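Subject: Re: [robotics-club] folding demos, how many and which shirts?
List: robotics-club

Hi all,

Replying to the whole list, as three people wrote to me with the same question overnight!

> Are we still aiming for 2000 demos before the competition, or did
> that change after the last meeting? Also, does it matter which
> shirts we use? I have a bag of T-shirts at home I could bring in.
> And is the Jendia box fixed yet?

It changed, sorry, I should have put that in the notes. We're going for 4000 now, split evenly between T-shirts and polos. I know that sounds like a lot, but a good pair of people gets through 60 in an evening once they find a rhythm (one folding, one shaking out the next shirt and typing the labels), and we have until the end of January.

Yes please to the bag of T-shirts! Anything short-sleeved is fine. Skip the ones with big rubbery prints on the chest, they stick to themselves and drive everybody nuts.

Polos are the ones I'd love more help with. The collar wants to roll under on the last fold, and people keep fixing it with their free hand. Please don't, just do it with the fingers, even if it takes two tries. Start with the neck away from you and bring the sides in before you touch the hem.

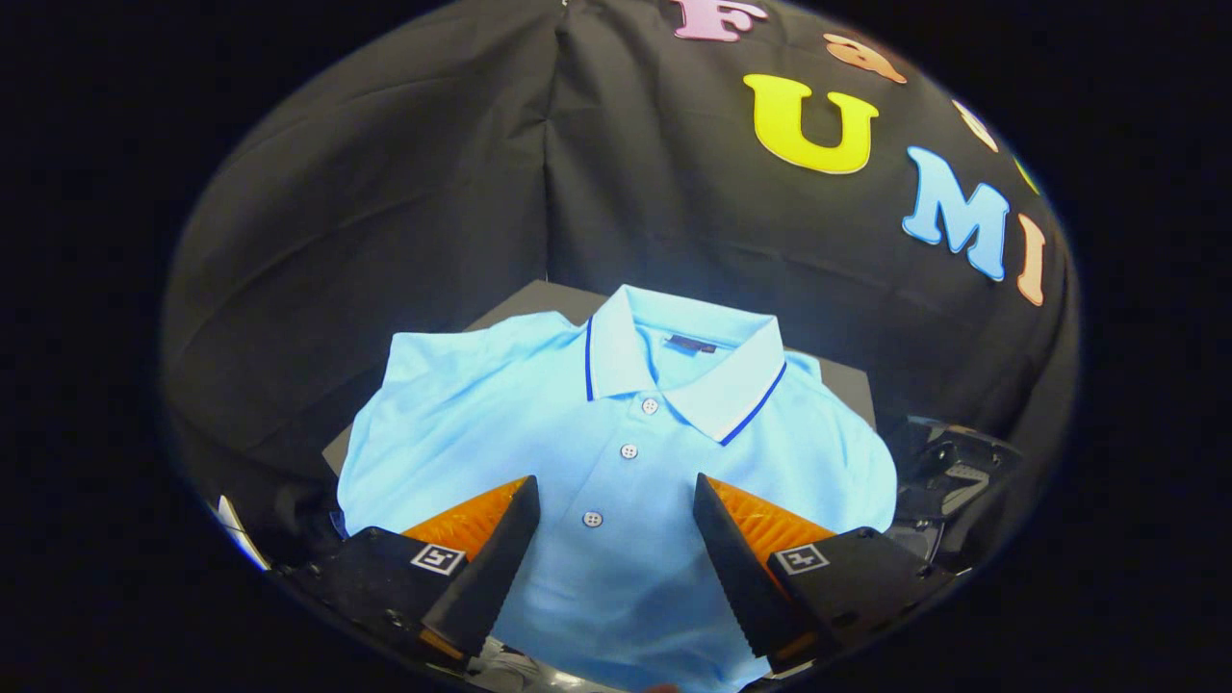

Button them or leave them open, I don't mind, but write it in the notes column so whoever trains on Clindeo can sort them later. We had a long argument over whether a collar pointing the wrong way counts as a fail. For now it's a pass if the shirt is flat.

The Jendia box is fixed, it was the power cable. Uploads go to the Trukero folder again, NOT the old Brandes one, which fills up and then drops files without telling you. I lost 2 sessions that way and I'm still a little sore about it.

Lab is open until 9 pm most evenings. Put your name on the sheet by the door if you want a slot, and bring hangers if you have spares.

See you there!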